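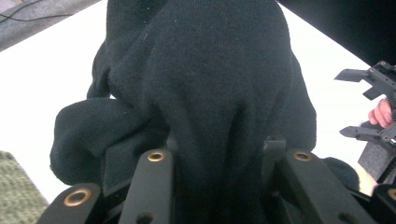
Knitwear from the Letcombe sort

Black knit, fine rib. Soft and slightly fuzzy, with a few specks of pale lint still to come off. The white tabletop is the best place for dark pieces as every bit of fluff shows up against them in that light.

About this page

The Letcombe sort is the clear-out of winter clothes that Marcelle Aubert and I do each December, before the bags go over to the shop at Pidstead. This year there were 667 pieces to go through. Most were jumpers and cardigans, with a fair number of scarves and a few things we never put a name to.

Most of the work looks the same from one hour to the next, but we do keep notes as we go. People who are giving knitwear next winter may find the notes useful.

How the sorting goes

Each piece is opened out on the table and checked at the cuffs, the neck and under the arms. Holes smaller than a fingertip go to the mending bag. Anything larger goes to Ginette Gaillard, who cuts the sound parts into squares for blankets. She took 55 pieces this time and has asked for more plain colours, greys and dark greens especially.

Dark knits take longer than light ones. Lint hides nothing on cream wool but on black it is the first thing a buyer notices. We use a clothes brush, always in the direction of the rib, and then a strip of tape for whatever is left. Sticky rollers are quicker but they pull at fuzzy yarn – keep them for coats.

Folding

Fine rib is folded loosely and laid flat. Hangers stretch the shoulders, and a tight roll leaves creases that need steam. Thick jumpers go at the bottom of the box and thin ones on top, 7 to a box if they are adult sizes.

Please fasten buttons before folding. Two cardigans came to us with the front edges badly pulled, and both had been packed open.

Where things went

Pidstead had the greater part, as usual. The Brirnow playgroup took the children's sizes and some scarves for the dressing-up trunk. Mrs Nassar collected the odd wool for her felting class and left us a tin of shortbread, for which many thanks.

For next year

Bags can be left at the side door from the start of December, between 10 in the morning and 4 in the afternoon. Wash things first if you can, and put a note in with anything that needs mending – it is easy to miss a dropped stitch in black yarn. We cannot take pillows, duvets or shoes.

Marcelle has the spare boxes if anyone is short of them.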